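Trulthorpe reuse scheme: progress to the end of April
To: Dwynwen Gittins
From: Raghavendra Kulkarni
2024-05-14

We said we would sign up 30 cafés and we have. I would not read much into that. Signing costs them nothing, and only the ones on Smits Road have sent back figures we can check.

The returns we do have show 600 refills over the month. Satish Unnithan thinks this will double by summer. I can't see what he bases it on - April was dry, the market was busy, and the discount was still running.

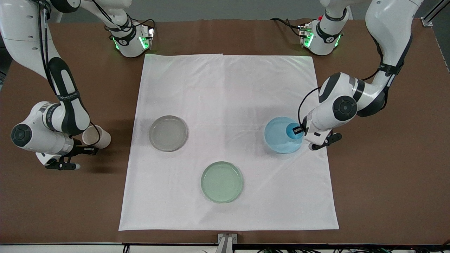 Clirkach has invoiced for the second wash contract and claims 96 per cent of items come back fit for use. Gunther Wiegand asked how they worked that out and has had no answer. I have held the payment until he does.

The leaflet went out late and 2 schools never got theirs. Reprinting would use up what is left of the publicity line, so I'd like your view before we spend it.

Still open: storage at the Siltinent unit, and whether the discount carries on past the trial. I would stop it and see who stays.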